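Uteo busca hogares participantes para un estudio sobre separación de envases

Convocatoria abierta
Zona: Clornulport y núcleos próximos
Duración: cinco semanas, a partir de octubre
Plazas: 113 hogares

Uteo abre el plazo de inscripción para el estudio Ghoneim, dedicado a cómo se separan y se guardan los envases de bebida en las viviendas antes de bajarlos al contenedor. Buscamos hogares de cualquier tamaño, también personas que vivan solas o en pisos compartidos. No hace falta reciclar de forma habitual. Nos interesan igualmente los hogares que lo tiran todo en la misma bolsa y los que separan solo una parte.

El estudio se centra en lo que ocurre dentro de casa: dónde se dejan las botellas vacías, quién las saca, si se aplastan o no, si se les quita el tapón, qué se hace con ellas cuando la cocina es pequeña o el contenedor queda lejos. No se pesa la basura ni se inspeccionan bolsas.

Qué tendrá que hacer cada hogar

Una persona mayor de edad actuará como responsable y será nuestro contacto durante todo el estudio. Sus tareas son las siguientes:

Asistir a una sesión informativa inicial. Se ofrecen cuatro turnos, dos por la mañana y dos por la tarde, y basta con acudir a uno.
Rellenar un cuaderno de anotaciones. Se apunta cada vez que se sacan envases de casa: tipo de envase, lugar donde estaba guardado y persona que lo ha sacado. El cuaderno se entrega en papel, y quien lo prefiera puede usar un formulario en línea con los mismos apartados.
Contestar un cuestionario breve al final de cada semana.
Participar en una entrevista de cierre, en el domicilio o en nuestra oficina, a elección del hogar.

Los menores pueden colaborar en las anotaciones si el responsable está de acuerdo, pero no se les entrevistará.

Requisitos

Residir en Clornulport o en alguno de los núcleos que comparten su servicio de recogida.
No tener prevista una mudanza durante el estudio.
Pasar en la vivienda la mayor parte del periodo. Una ausencia de pocos días no es problema si se avisa antes.
Poder leer y escribir en español. Para otras lenguas, consúltenos al inscribirse y veremos si hay posibilidad de apoyo.
No trabajar en empresas de recogida o tratamiento de residuos, ni convivir con alguien que lo haga.

Solo se admite una inscripción por vivienda. En los pisos compartidos es necesario que todos los ocupantes conozcan el estudio y acepten que se anoten los envases de uso común.

Compensación

Cada hogar que complete las anotaciones y la entrevista recibirá una tarjeta de compra válida en los comercios adheridos de Clornulport. El importe se comunica por escrito junto con la hoja de consentimiento, antes de firmar nada. Los hogares que abandonen después de la mitad del estudio recibirán la parte proporcional. Los desplazamientos a la sesión informativa en transporte público se abonan aparte, presentando el billete.

Selección

Las plazas no se asignan por orden de llegada. Intentaremos que haya hogares de 11 barrios y con composiciones distintas, por lo que es posible que en algunas zonas se inscriba más gente de la que podemos admitir. Quien quede fuera pasará a una lista de reserva, de la que se llamará si hay bajas durante la primera semana. Comunicaremos el resultado a todas las personas inscritas, tanto si han sido seleccionadas como si no.

Datos personales

Los cuadernos se identifican con un código. La relación entre códigos y domicilios la guarda únicamente la coordinación y se destruye al terminar el análisis. No se publicarán nombres ni direcciones. Cualquier hogar puede retirarse en cualquier momento sin explicar el motivo y pedir que se eliminen sus anotaciones.

Los resultados se recogerán en un informe de acceso libre, del que cada hogar recibirá copia si lo solicita. La parte estadística se realiza con el equipo de Udbridge, que trabajará solo con datos codificados.

Cómo inscribirse

Rellene el formulario de la página de Uteo, en el apartado Ghoneim, o recójalo en papel en la oficina de Clornulport. Necesitamos nombre y teléfono del responsable, barrio, número de personas que viven en la casa y turno preferido para la sesión informativa. Indique también si tiene alguna dificultad para usar el formulario en línea o para subir escaleras, ya que la sala de las sesiones está en la primera planta y el ascensor funciona con llave.

La oficina atiende por la mañana. Para dudas sobre los requisitos o sobre el cuaderno, pregunte por Rachid Ramadan, coordinador de campo. Si llama por la tarde, deje un mensaje con su barrio y una hora a la que podamos devolverle la llamada.
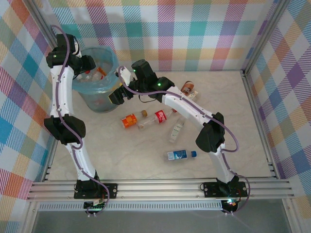
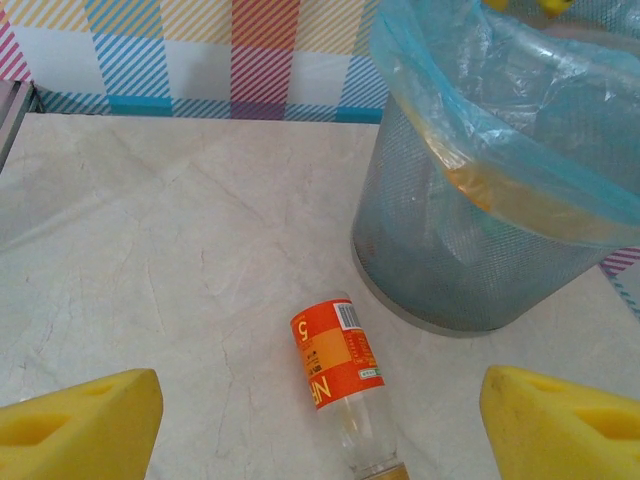

Botellas desechadas (primera foto) y botella de plástico transparente con etiqueta de color rojo anaranjado (segunda).

Cuentan como envase de bebida las botellas de plástico y de vidrio, las latas y los cartones. Los envases de aceite, vinagre o productos de limpieza no se anotan.

El plazo de inscripción se cierra antes del comienzo de las sesiones informativas. Las solicitudes en papel deben entregarse en mano.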